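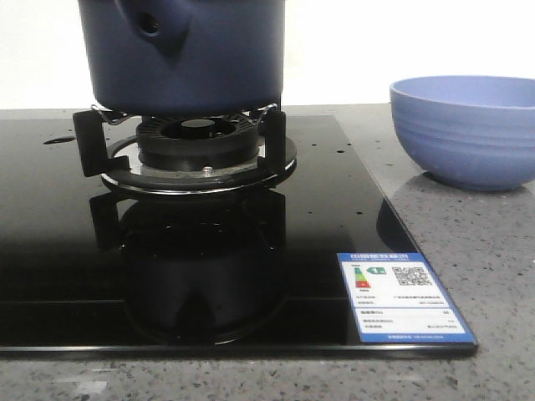

Kitchen trials pay off for Candberg team

July 3, 2025

It has been a long stretch since December for Hatice Canpolat and her colleagues at the Candberg robotics lab, and we are so pleased to share their news. Their method lets a robot arm learn stovetop chores from 300 demonstrations, where their older approach needed 900, and it still finished almost 800 test runs without help. The trick, says co-author Berkay Polat, is having the robot replay its own near misses and grade them before trying again. Pots near a burner were the hardest part (shiny glass confuses depth sensing terribly!), and Fadime Ersoy is working on that next.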